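Lab diary, June, 11:40 pm

Tired but want this down before I lose it. The soft-object runs are finally giving us something.
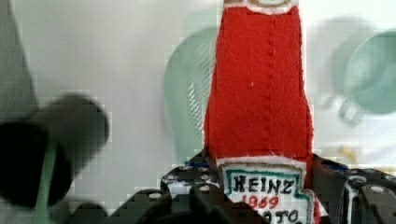
So the new grasp rule: close until the current rises, back off 2 steps, hold. No force target at all. Ran it on the toy kitchen stuff most of the day, felt things and hard things mixed. 137 grasps logged before dinner, 50 of them on felt. Old rule squashed felt and kept on squeezing, the wrist view drifted and then the policy had no clue where the thing was. New rule drifts a lot less. Need to plot it properly, not just squint at the table.

Ketchup bottle is my favorite test now. Narrows toward the top, so a high grasp and a low grasp ask for different things. Low by the label is best so far. Downside – the jaws cover part of the lettering, and I think the policy was using lettering to tell which way the bottle faces. Should check. Maybe mask the bottom strip in training and see if anything falls apart.

Also the seam. Gives a decent vertical line for tilt, edge filter picks it up maybe half the time, the fuzz messes with it. Teh Tellon filter was worse, dropped it.

Retrain on the full set is going now, almost 482 episodes once I throw out the ones with bad timestamps. Fukbridge want numbers for the call. They can have the felt numbers, the mug ones are not ready.

Tomorrow: rerun old rule on same objects in same order, otherwise the comparision is worthless. Tighten wrist cable. Eat lunch this time.

Loss is still going down. Bed.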